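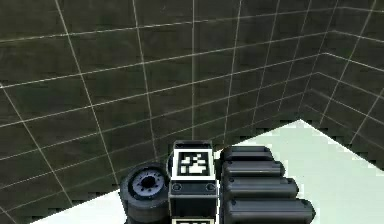 Bethel Woldegiorgis wrote in to ask whether any of this will mop a kitchen by February, and said she'd settle for a hand that can find the handle on a door.

Fair question, Bethel! The short answer is no on the mopping and "mostly" on the door. I've been looking after the Grusdale hand for a while now, so let me tell you what you'd be getting (and what you'd be cursing at) if you put one on an arm.

Grusdale hand, four fingers, black or dark gray housing
Square markers on the housing, so your tracking software always knows where the hand is
Fits the Kustmont wrist joint, no adapter
Rental or purchase, ask for a quote

Before anybody lets it near a real house we run every chore in simulation, 1000 tries per chore, in rooms that start out bare and get more annoying as we go. Bare tile and a clean floor, it does beautifully. Add doors, timber, shadows on the wall, and it slows right down. Shadows used to fool it completely - it would plan a nice wide path around a dark patch that was only a dark patch. 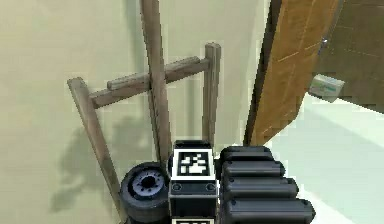 Household Chores Team, Cusberg Robotics Shop

A wooden rack near an open door is my favorite test, and the one I'd point to if you asked me where machines are with housework. You or I would hang up a coat and walk through the door with a cup of tea in the other hand. The planner has to fit the arm past all those slanting posts first, and only then think about the coat. Our chore list has 17 jobs on it and I'd sell you the hand today for 4 of them: pushing a door, picking up a box, passing a tool across a bench, and wiping a flat shelf. Towels, no. Socks, please don't ask me about socks.

For shop-floor work I'm a lot more cheerful. Same parts, same spot, same height all day long, and the hand will happily get on with it. Homes move around too much (mine does, anyway).

If you already own a Kustmont arm, send us the joint model and a rough list of what you want done, and I'll tell you which bits are worth trying. Spare fingers are sold singly. Marker stickers come in the box, and please put them on flat, a bubble under one will ruin your afternoon.

Page updated October 2024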